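4. Perception Software

4.1 Overview of the pipeline

The perception stack in Lirkano is organized as a chain of small processes that exchange messages over a shared bus. The wrist camera driver publishes raw images together with the joint state recorded closest to the moment of exposure. A gating process then decides whether each image is fit for use by the pose estimator. Images that pass the gate are sent to the estimator, and its output is merged with the arm's forward kinematics before the planner receives it. Images that fail are logged and dropped. The planner never reads camera data directly, a decision carried over from the earlier Garkuvton controller, in which several faults were traced to modules acting on different images of the same motion.

The gate was added after the first round of trials. In the original design, every image went to the estimator and the estimator was expected to report low confidence when the input was poor. In practice its confidence scores remained high on many images taken during fast wrist rotation. The planner accepted the resulting poses and issued corrections that had to be reversed one or two cycles later. Retraining the estimator on blurred images reduced the number of reversals but also lowered its accuracy on sharp images, and we judged the trade to be a poor one.

4.2 Finger masking

The wrist camera is fixed relative to the gripper base, so the fingers always appear in the same part of the image for a given opening width. Lirkano uses this fact to remove them from consideration. For each width, a mask is computed from the gripper model and applied before any sharpness or feature measure is taken.

The model assumes bare fingers. When a covering is fitted, the visible outline grows and becomes irregular, and a mask based on the bare geometry leaves a border of covering material inside the region that is supposed to show only the workspace. Folds in the material produce strong local edges. These edges move with the camera and are therefore sharp in nearly every image, including those in which the rest of the view is badly smeared. A sharpness measure that includes even a thin border of this kind will overstate the quality of the image.

Two changes were made. First, the mask is now widened by a margin that is learned during a short calibration motion at the start of each session. The arm moves through a set of 15 wrist poses, and pixels that stay stable across all of them are assigned to the gripper. Second, the mask is stored with the session record, so that logged images can be evaluated again later with the mask that was in force when they were taken. The calibration routine, named Pletulus in our code base, was written by Chaminda Akanda and is run without operator input.

4.3 Motion gate

After masking, the remaining image is divided into a grid of tiles, and a gradient energy score is computed for each tile. A single score for the whole image proved to be a weak measure. Objects near the lens blur more than distant ones under the same wrist motion, and a large uniform surface yields little gradient energy whether it is sharp or not. The tile scores are therefore compared with the blur predicted from joint velocity, and a tile counts against the image only if it is expected to contain texture. 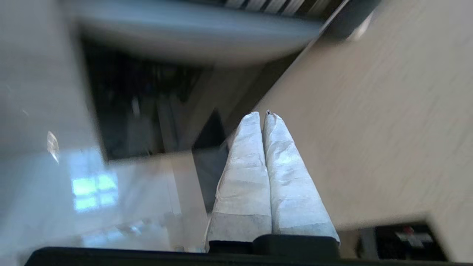 Figure 6. Wrist camera view with covered fingers. The fingers are in clear view while much of the background is blurred by motion.

Reflections need separate treatment. A bright window pattern on a glossy surface can hold enough contrast to pass the tile test, yet its position in the image does not follow the geometry of the surface on which it appears. If the estimator treats such a pattern as a fixed feature, the estimated camera motion will be wrong. The gate tests each bright tile against the motion predicted for a point on the known surface and marks the tile as unreliable when the two disagree for 2 consecutive images. Marked tiles are withheld from the estimator, but the image as a whole may still pass.

When an image is rejected, the planner continues on forward kinematics alone. A counter records the number of rejections in a row. Once it reaches 23, the arm slows to its inspection speed and holds that speed until an image passes. This limit was set by hand and has not been tuned for other arms. The Paul simulator, which we use for regression tests, does not yet model reflections from glossy surfaces, so the reflection test has been checked only against logged data. The tile test and the rejection counter are both covered by the simulator suite and are run on every change to the perception code.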